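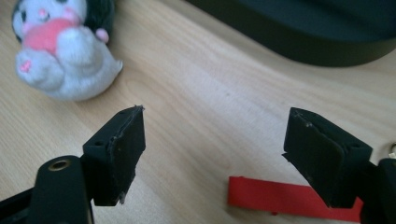
Shanthi Mollah asked whether a small nonprofit should be holding a fundraising dinner at all, given that her group in Zumcombe took in $3000 last time and everybody was too tired to speak to each other for a week afterward. I didn't give her much of an answer in class because we were packing up, so I'm starting with it now, and it'll take up most of this handout.

Session 2: What an event earns, and for whom

First, the number. When people say an event "made" $3000 they nearly always mean the gross, as in everything that came in through ticket sales, the raffle and the bucket by the door. That's a nice number to read out at the end of the night (and please do read it out, the room loves it!) but you can't run a program on it. What you can run a program on is the net, and to get the net you need to have written down every cost as it happened and not three weeks later from memory.

Shanthi let me use her figures, so let's do that on paper.

Money in, all sources: $3000
Hall rental, Drarnier: $800
Food, Geerts: $410
Left over: $1790

Now before anyone tells me $1790 is fine, look at what isn't on the list. Printing isn't there. The raffle license isn't there. The fees on card payments aren't there, and if you sell through a ticketing service (Shanthi's group used Custico) there may be a per-ticket charge that comes out before the money ever gets to your bank, which means it never shows up as a bill and people forget it was a cost. Go and find the payout report. Compare what buyers paid to what landed in the account. The gap between those two is an expense and it goes on the sheet.

Then there's staff time, which small groups hate counting. If your one paid coordinator spent most of September on centerpieces and seating, then part of a month's pay went into that dinner. I'm not saying you have to charge it to the event in your formal books, that's a talk to have with whoever does your accounts. I am saying you should know it. Write the hours in a column next to the dollars and look at both columns together.

So was it worth it?

Maybe! It depends what you wanted, and this is the part where I go on a bit.

I've come to think that most trouble with events starts because the people planning them want different things and haven't told each other. One board member wants cash for the van. Another wants the mayor to meet the families. The director wants new donors, and somebody else just remembers a really good party from years ago and would like to have it again. All of those are okay reasons to put on an event, but they give you different events. If you want cash, you keep it small and you ask for sponsors early. If you want new people in the room, you price the ticket low, you accept that you'll barely break even, and you put your effort into catching names at the door and calling them afterward. If you want to say thank you to the people who already give, then don't sell tickets at all — have them over, feed them something simple, and don't pass a bucket.

Exercise for your own group: write the purpose of your next event in one sentence, without using the word "awareness." Ask two other people from your organization to do the same without seeing yours. Bring all three next time. I've done this one for years and I still enjoy the faces.

Pricing the ticket

People tend to set the ticket price by asking what the group across town charged. It's a fair place to look, but start from your own costs. Split them into two piles.

Fixed costs stay put however many people come. The hall at Drarnier was $800 whether the room was packed or half full. Same with the license, the insurance rider, the band if you're paying one.

Per-person costs go up with each guest. Food is the big one, then drinks, then anything you hand out.

Your ticket has to cover the per-person cost before it does anything else. If it doesn't, every extra guest costs you money and a sellout is the worst thing that can happen. You'd be surprised how often I see this with free tables given to friends of the organization. Comp tickets are fine, but put them in the budget with their food cost attached.

Once the ticket clears the per-person cost, whatever's left over from each sale goes toward the fixed pile. Divide the fixed pile by that leftover amount and you have your break-even, the number of paying guests at which you've lost nothing and gained nothing. If that number is bigger than your mailing list can reasonably supply, stop there. Change the hall, change the food, or find a sponsor for the fixed costs before you announce a date.

A note on sponsors, as it came up twice in the break

Ask early. Businesses that give often set that money aside well ahead, and a letter that arrives a few weeks before your event is asking for money that's already been promised to somebody else's. Ask for one clear thing. "Would you cover the hall?" is a lot easier to say yes to than a sheet with five levels named after metals. You can have the levels too if your board likes them, but lead with the thing.

And do separate cash from in-kind in your records. If Geerts had given the food for free, Shanthi's sheet would look $410 better, and that's a real gift that deserves a real thank-you, but no $410 ever came into the bank. I've read budgets where a donated item got counted as income and then also left out of the costs, so it was in there two times over. Pick a line, label it in-kind, keep it away from the cash lines.

What the guest gets, and what you tell them

This bit gets skipped and it shouldn't. When somebody buys a ticket to a benefit dinner in the US, part of what they paid is for dinner. They got a meal for it. Only the part above the fair value of what they received can count as a gift, so your receipt needs to say what that value was, in good faith. There's a dollar threshold where the written statement becomes a requirement and not just good manners, and I'd like you to look up the current rule yourselves before next session instead of trusting my handwriting on the board. Two cautions:

The value is what the guest would have paid for that dinner elsewhere. It isn't what the caterer charged you. If the food was donated, the meal still has a value to the person who ate it.

Raffle tickets are generally not a deductible gift. Don't hint on the flyer that they are. Also check your state's rules on raffles before printing anything, because in some places you need a permit and in others there are limits on how you can advertise, and "we've always done it this way" won't help you much.

The week after

Okay, so back to everybody being too tired to speak. The week after the event is when a lot of its value either gets picked up or gets left on the floor, and it's exactly the week when your people have nothing in the tank. So plan it beforehand. Draft the thank-you note before the event, with gaps for the details. Decide who's entering the new names, and give that job to a person who did NOT work the night itself. Put the thank-you calls on the calendar with initials next to them. Sponsors get a call, then a letter with a photo if you've got a decent one and permission to use it.

Hold your review soon but not the next morning, when you'll hear about the parking and nothing else. I like to ask for costs first, then hours, then new names, and after that let people tell their stories.

My answer to Shanthi, then: going by the sheet alone, I'd skip one year. I'd take the same list of guests, write each of them a proper letter with a clear ask, and see what comes back once you've paid for stamps. If the letters do as well as $1790, the dinner can return later as a thank-you, with less riding on it. If they don't, then the dinner was doing something the letters can't, and it's worth finding out what. She thinks I'm wrong about this (she says half of those guests never open mail) and she may have a point, so we'll argue it properly next session.

For next time

Bring the income and cost sheet from any one event your group has held. Blank out names if you need to. If you don't have a sheet, bring whatever you do have, even a folder of receipts, and we'll build one in class.

Read the section on restricted gifts in the packet. Skip the part on endowments for now.

Anyone using Custico or another ticketing service, print the payout report as well as the sales report. They're separate downloads, and I need you to have both.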